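# Is a sim result with 3243 episodes enough to trust a grasp policy on a real arm?

Asked by **Ruben De Haan** · Saturday, February 8, 2025

We have a write-up going round our group from the Rirkora people. They trained a pick policy entirely in simulation, 3243 episodes, and they claim it "transfers without tuning". Their real-world test was 200 picks on one bench. My manager at Vovovia wants to copy the method and skip collecting real data. I think that's daft but I can't say exactly why, and "it feels wrong" won't win the meeting.

The method as written: random lighting in every episode, fixed camera positions, fixed table, one robot. I rebuilt their setup from the config they shared and rendered a couple of views.
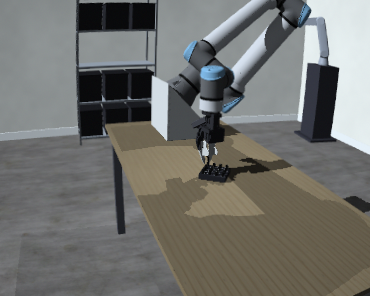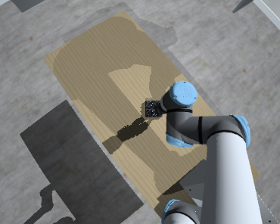 My main doubt is the lighting claim. They say random lights make the policy ignore shadows, but they only report one success number for everything, so a policy that reads the shadow to judge height would score just as well as one that doesn't. In both renders the arm throws big dark patches over the wood, and in the second one the shadow near the gripper even splits into shapes like fingers. That's a very handy cue if your simulator always draws it that crisply. Has anyone tested for this properly?

---

**Nadja Lanz** answered:

You're right to be suspicious, though I'd put it less strongly. Random lighting moves the shadow, it doesn't remove it. If the geometry is always correct, the shadow still tells you where the gripper is, and the network is free to use it.

What I'd run, on their checkpoint if they'll share it:

1. Same start states, shadows on.
2. Same start states, shadows off, nothing else changed.
3. Shadows on, but drawn from the arm pose of a different episode.

Do 400 starts for each. If the third drops a lot and the second doesn't, the policy is leaning on them. If both drop, it could just be that the pictures look odd to it, and you've learned less than you'd hoped.

I'd worry more about the table, to be fair. One table with that neat grain running lengthwise in every episode is a ruler. Swap the wood before you spend a week on lights.

> **Ruben De Haan:** Hadn't thought about the grain. Will do the wood first. They haven't answered my mail about the checkpoint, sent in December.

---

**Wayne Whiteley** answered:

Sim is always wrong, just collect real data. We did with De Graaf and it was fine.

> **Yolotzin Lozano:** Fine at what? How many picks?

---

**Yolanda Kincaid** answered:

Nadja's test is good, but it won't settle what your manager is asking. 200 picks on one bench says the policy works on that bench. I'd want to know who reset the object between picks and where they put it. If a person did it by hand, it probably went back near the middle most times. The paper has two sentences on this and neither says.

Also ask how many training runs they did. If it's the best of several seeds then the headline figure means very little. We tried the same recipe at Dasano with 2 seeds — one was decent, the other kept closing its fingers above the object. Same config, same episodes. I wouldn't skip the real data on the strength of that.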